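Filed under: Materials / Packaging / Threads

Thread on flexible film, the stuff most small snack packets are made of. I spent a long stretch on the sealing side at a converter in Gollesex and still get asked the same few things, so they can all go in one place.

Most people call it "plastic" or "foil." In most cases it is a laminate: two or more thin layers bonded together, each doing a different job. The outer layer carries the print and takes the scuffing. The inner layer melts and makes the seal. Whatever sits between them deals with gas, water vapor and light.

The shiny silver inside of a chip bag is usually a metallized film. Aluminum is vaporized in a vacuum chamber and lands on the plastic as a coating far thinner than kitchen foil. It blocks light well and slows oxygen and moisture. Crease it hard and the coating cracks, and the barrier drops along the crease.

Clear film can be a decent barrier too. There are transparent coatings based on aluminum oxide or silicon oxide that do much of what the metal does. They cost more and they dislike being flexed. A clear window on a bag tells you very little about how good the film is.

Two numbers on every film data sheet: oxygen transmission rate and water vapor transmission rate. For anything crisp, look at the water vapor number first. For anything oily, the oxygen number matters at least as much. Oil going rancid is an oxygen problem, and it can happen in a packet that still crunches.

Both rates depend on the test conditions. I have seen two sheets for the same film disagree by a wide margin, and the whole difference was humidity in the test cell. If a sheet gives a rate with no temperature and no humidity beside it, ask for those before you compare it to anything.

The Lidthorpe plant kept its test room at 58 percent relative humidity for years. No standard calls for that. It was where the old air handler settled, and by then there was so much back data at that setting that they left it alone. Their numbers were consistent with each other and useless next to anyone else's.

Next, seals. A packet formed on a vertical machine has a long seal up the back and one across each end. The weak spot is where the back seal crosses an end seal. At the crossing there are extra layers of film, and the jaw has to push heat through all of them while the neighboring area has only two.
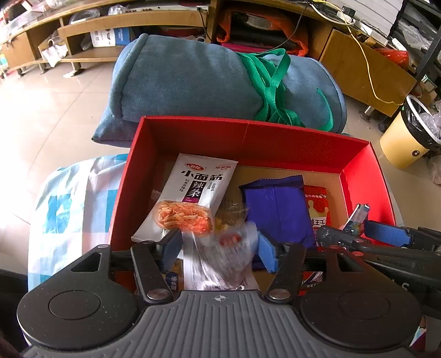
A reply asks why the crossing point isn't just given more time in the jaw, if that's where the leaks are.

More time fixes the crossing and can overcook everything beside it. Overheated sealant thins out and goes brittle at the inner edge. The packet passes a quick squeeze test and then splits in a carton. Pressure and jaw pattern are usually better places to look than time.

Also, time is money on these lines in a very direct way. Dwell comes straight out of packets per minute. Ask a production manager for another tenth of a second and you will be asked what you're giving up in return.

Heat next. A jaw set to 200 degrees Fahrenheit does not mean the sealant reaches 200. The heat has to travel through the outer layer, and on a fast machine it has very little time to do it. What you set is the bar temperature. What you need to know is the temperature at the interface, and that's rarely measured outside a lab.

Every sealant has a window: the lowest temperature that gives a sound seal and the highest before the film distorts or sticks to the jaw. A wide window is worth paying for. Plants drift. Doors get opened, jaws pick up residue, a heater ages. A narrow window turns each of those into scrap.

"Hot tack" is the term for how well a seal holds while it's still molten. It matters on vertical machines, where product drops onto the bottom seal right after it's made. Good final strength with poor hot tack gives you a lovely sample in the lab and a floor covered in peanuts.

Contamination in the seal is the other big one. Salt, crumbs, seasoning dust, a smear of oil. A crumb holds the layers apart and leaves a channel. Some sealants flow around small particles and close anyway. Others bridge over them and leak. If you pack anything dusty, run the seal trials with the actual dust.

We ran one like that with Plusonholm on a chili-coated pea. Clean packets: no leaks in a batch of 200. Same film, same settings, seasoning on: a leak rate nobody wanted to write down. The fix was a longer drop delay and a static bar above the forming tube. The film never changed.

Leak testing, for those who asked last time. The common bench method is a vacuum tank of water. Put the packet under a grid, pull vacuum, watch for a stream of bubbles. Cheap, quick, destructive, and operator dependent. It finds large leaks well and small ones badly.

Dye testing finds channels in the seal that the tank misses. Cut the packet open, put dye solution against the inside of the seal, wait, look for dye on the far side. Slow and messy. Good for working out where a fault sits, which then tells you which part of the jaw to look at.

A puffy packet isn't proof of a good seal. Gas expands when the air pressure outside falls, so a packet filled near sea level looks overinflated in the mountains. A pinhole can take a long time to let that gas out. Squeezing packets in a store is a poor test of anything.

The gas is usually nitrogen, and it does two jobs. It pushes out oxygen, and the fill cushions fragile pieces. Small packets of dense things like nuts or jerky are often filled with very little headspace. Some carry an oxygen absorber sachet, which handles what the flush left behind.

Print. Most snack film is reverse printed, meaning the ink goes on the inner face of the outer layer and gets trapped by the laminate. That's why the artwork doesn't rub off in your pocket. The date code is the exception. It goes on at the packing line, on the outside, and it has to stick to whatever surface it finds. 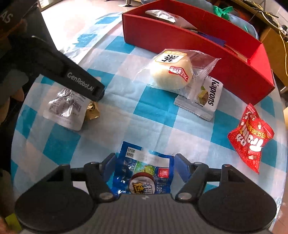 Date codes go on by inkjet, thermal transfer or laser. Inkjet is forgiving and smudges. Thermal transfer is sharp and eats ribbon. Laser needs a layer that will react to it, and a careless setting will mark the film deeper than you wanted. I would take thermal transfer for small packets if the line speed allows.

Designers should leave a plain, light panel for the code and keep varnish off it. This gets ignored constantly. A code printed over busy artwork may be perfectly accurate and still unreadable to the person holding the packet, and then the complaint comes in as "no date."

On what the code says: a production date plus a shelf life and a best-before date carry the same information, but the first asks the reader to do arithmetic. Different markets have different habits and rules. If you sell across several, sort out the panel layout before ordering the printing cylinders.

Cylinders, for gravure printing, are engraved and expensive, one per color. That's the reason tiny brands tend to go flexo or digital. Digital has no cylinders at all and makes sense for short runs. Past a certain length the ink cost catches up with you.

The laminator at Akbulut ran at 900 feet per minute on a good day. At that speed a slight tension mismatch between the two webs shows up later as curl. The roll looks fine. Then somebody cuts a strip, lays it on a bench and it rolls itself into a tube, and it will do the same on the forming collar.

Solvent-based and solventless adhesives both need curing time before the film is used. Rush it and the layers can slide or pull apart at the seal. Ask your supplier how long the roll sat and at what temperature. Rolls shipped on a Friday to meet a Monday start are the ones I'd check first.

Tear behavior gets left until last and shouldn't. Oriented films tear easily once started and are stubborn before that. The notch at the edge exists to start the tear. If the notch lands inside the seal, good. If it runs past the seal into the body of the packet, you have cut a leak into every unit.

Zigzag edges do the same job with many starting points. They come from the knife between packets and cost nothing extra. They dull with the knife, so a packet that won't open can be a maintenance issue rather than a film issue.

Recycling, briefly. A laminate of two different plastics is hard to recycle by ordinary means, and very thin packets are hard to sort at all. The industry push is toward mono-material structures, mostly all polyethylene or all polypropylene, with a thin coating for barrier.

The trade-off is heat resistance. With an outer layer of polyester you can run the jaws hot and the outside won't care. With polyethylene on both faces the outer layer softens not far above the inner one. The sealing window shrinks and older machines struggle. Stretching the outer web during manufacture helps, up to a point.

Conversions of that kind I've been near lost about a month to jaw settings alone. Budget for it. Get several rolls from different production lots, too — the first roll a supplier sends for trials is always the best roll you will ever see.

Storage at home, since it comes up. A rolled top and a clip slows moisture down and does little about oxygen. A jar with a gasket does better on both. Keep oily things out of sunlight. The fridge is fine if the container is tight, and if it isn't, the contents will taste of the fridge.

Next thread will be on forming collars and why the back seal wanders. Data sheet questions can go under this one. Please include the test conditions.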